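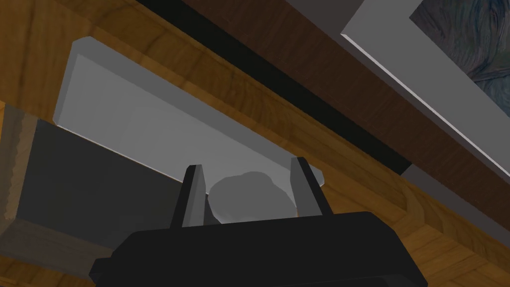 Ekrem Ağca wrote back that a gripper comparison done wholly in simulation would tell us which gripper was best at being simulated, and that we should pay people properly if we meant to make them sit through it. We have taken the second half of this to heart. The first half is under discussion and will be dealt with in a later section, where it can do less damage.

Call for participants: driving simulated grippers at Drelham, Talldale

Drelham is looking for 16 people to spend a day steering a simulated robot arm, picking up objects that don't exist and putting them down again somewhere else that doesn't exist. The pay is real. Sessions run on weekdays through the second half of March, at our office in Talldale, above the carpet showroom. The bell is on the left-hand door. The right-hand door is the carpet showroom and they have been very patient.

What we are comparing

There are three end effectors in the trial. The first is the Ñahui, a parallel gripper with long fingers that we have used for most of our work so far and whose bad habits we know. The second is the same gripper with shorter, stiffer fingers and a wider pad. The third has the long fingers again and a different controller, called Koseo, which decides for itself how hard to close once you have told it where. You tell it where. It has opinions on the rest.

Purists will have noticed that this is two changes spread over three set-ups and that nobody gets short fingers with Koseo. We noticed too. Adding the fourth combination would have made the day longer by a third, and after the pilot we were asked, in fairly plain language, not to do that.

You will drive each set-up with the same hand controller and from the same view, a camera fixed near the wrist that looks along the fingers. There's no second camera to help you. Anyone who has tried to judge depth down a pair of grey fingers will know why we want to measure it, and anyone who hasn't is exactly the sort of person we'd like to hear from.

Each full run is 196 grasps, divided between the three set-ups. It sounds a lot. A grasp is over quickly when it goes well, and when it goes badly it is generally over more quickly still.

What the day is like

You arrive at half past nine. Berkay Karabulut will give you a form, a chair that goes up and down, and a short practice session in a bare test room where nothing can be knocked over. Practice ends when you say so. In the pilot one person stopped after two minutes and one had to be told it was lunchtime, and their scores were much the same.

After that come the furnished rooms. The objects vary in size and shape, some of them plain and some of them lumpy, and they may be sitting next to other things that get in the way. You move the arm in, line up the fingers, close, lift and carry to the marked spot. If you drop something, you leave it and press the button for the next one. Please don't chase it. The simulation will let you chase it under a cupboard for as long as you like, and we have recordings of grown adults doing so.

You get a break between set-ups and a proper hour for lunch. Tea, coffee and the ordinary sort of biscuit are provided. Lunch isn't, though there is a bakery on the corner which does a decent cheese and onion pasty until it runs out.

At the end of each set-up there's a short questionnaire. It asks how tired your hand is, how much you trusted the gripper, and whether you felt in charge of it. There is also a box for remarks. We read the remarks. The most useful sentence in the whole pilot was "it closes like someone taking a plate off you before you've finished", and we changed the closing speed the next morning. 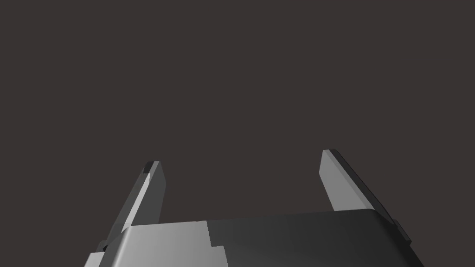
Wrist view in the bare room, fingers open.

Why simulated ones

Back to Ekrem's first half. He is right that rubber, dust and a sagging cable are all missing, and that a simulated fingertip will grip a simulated stone in ways a real fingertip would find embarrassing. We aren't going to publish a table saying that one gripper beats another in the real world. What we want to know is how people line up a grasp when all they have is the wrist view, how much of their trouble comes from finger shape, and whether handing over the final squeeze to a controller helps them or just annoys them. For that, it matters a great deal that every person meets the same object in the same place at the same angle. Our real arm can't promise this. Our real arm can't promise to be working on a Thursday.

A smaller study on the real arm will follow if there's money. Participants from this round will be asked first. You would be free to decline, and after 196 grasps you may feel strongly about it.

Who we want

Adults, over 18, with the use of at least one hand and enough eyesight, with or without glasses, to work comfortably at a monitor. Left-handers are very welcome. The pilot had none, and the hand controller has never been properly shouted at by one.

You don't need to know anything about robots. We would like half the group to have no experience at all, and the other half to have done something of the kind: remote handling, crane or digger work, keyhole surgery training, a lot of video games, those grabber machines on the pier. If you have worked on gripper design yourself, please say so when you write. We'll still consider you, but we will put you in a separate column.

We can't take anyone who has already driven the Koseo controller, whether here or elsewhere, as we need people to meet it cold. We also can't take relatives of the team. This has caused some feeling, as Güven Başaran wrote the grasp scoring and his brother Tuncay was by a long way the best driver in the pilot. Tuncay's results have been set aside and Tuncay has been thanked.

If you get motion sick on screens, think twice. The camera is attached to the wrist, so when the wrist rolls, the room rolls, and a floor can end up running corner to corner across your monitor. Most people get used to it before the first break. Some don't, and they go home early with the full fee and no hard feelings.

Pay and travel

We pay £16 an hour for the time you are here, breaks and lunch included, plus up to £30 towards travel if you keep your tickets. Payment is by bank transfer within ten working days. There's no bonus for high scores. We tried one in the pilot, and people became so careful that they stopped picking things up.

Parking behind the building belongs to the carpet showroom. Please see the remark above about their patience.

What we keep

We record the movements of the hand controller, the movements of the simulated arm, the wrist view, the force on the fingers as the simulator works it out, and your questionnaire answers. We don't record your face or your voice, so you may say what you like to the gripper. Your name is kept on a separate sheet from your results, and the sheet is destroyed once everybody has been paid. You can withdraw your data up to the point when that happens. Afterwards we honestly wouldn't know which was yours.

The recordings will be used to compare the set-ups, and may also be used later to train a controller to do the lining-up by itself. If you would rather your grasps weren't used for that, there's a separate box on the form. Ticking it changes nothing about the day or the pay.

The results, including the dull ones, will be written up in a report that we'll send to everyone who took part. If Koseo does badly it will say so. Eylül Akyol, who wrote Koseo, has agreed to this in writing and is keeping a copy.

How to apply

Send a short email to Eylül at the participants' address on our contact page. Put "Gripper trial" in the subject line and tell us:

your age
which hand you'd use
anything you've driven, steered or operated that you think might count
whether you have used the Ñahui gripper before, in any form
which weekdays you can't do

No CV, please. We got several last time, one with a cover letter describing a lifelong passion for end effectors, and none of us knew where to look.

Applications close at midnight on Mar 15, 2026. We'll reply to everyone in the week after, yes or no, and anyone we can't fit in will be offered a place on the reserve list. The reserve list does get used – people catch colds, and one person in the pilot caught a train to the wrong Talldale.

Access: there is one flight of stairs and a lift. The lift is slow but it does come. The desk can be raised for a wheelchair, and the hand controller can be clamped on either side. If you need longer breaks, or would prefer to split the day over two mornings, say so in your email and Berkay will arrange it.

Questions about the scoring go to Güven. Questions about whether any of this proves anything go to Ekrem, who will be delighted.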